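Housing and Home Economics, Handout 4
Household food budgets: how families record what they buy
Lecturer: Anneliese Fröhlich

In the last lecture we spoke about income. In this one we look at the other side, the spending, and only the part that goes to food.

A household food diary is a simple tool. The family writes down every purchase during a fixed period, with the weight and the price. In the Wendville survey the period was 6 weeks in February and March, and 200 households took part. Together they gave 3,874 entries which could be used. Entries without a price were removed before the calculation.

Please remember the difference between buying and eating. The diary shows what came into the kitchen. It does not show what was thrown away, given to a neighbor or kept for the next month. Students mix these two very often in the exam. 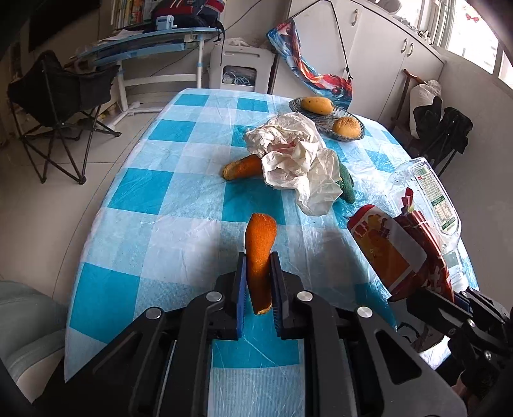 The second problem is forgetting. Small purchases, for example one bread roll on the way to work, are missing more often than the big weekly shopping. Dudeck calls this "the pocket error". In Wallness the families got a reminder every evening, and there the small purchases made a larger share of the total. We cannot say from this alone that the reminder was the cause, as the shops in Wallness are also nearer to the homes.

Third, the unit. Fruit and vegetables are sold by piece, by bunch or by weight. Before you compare two families you must bring everything to one unit. Use the table of average weights from Toom, chapter 2.

Terms to know: food share, fixed period, pocket error, average weight.

For the next meeting: keep your own diary for five days and bring it on paper. Receipts can be glued in. Please do not round the prices.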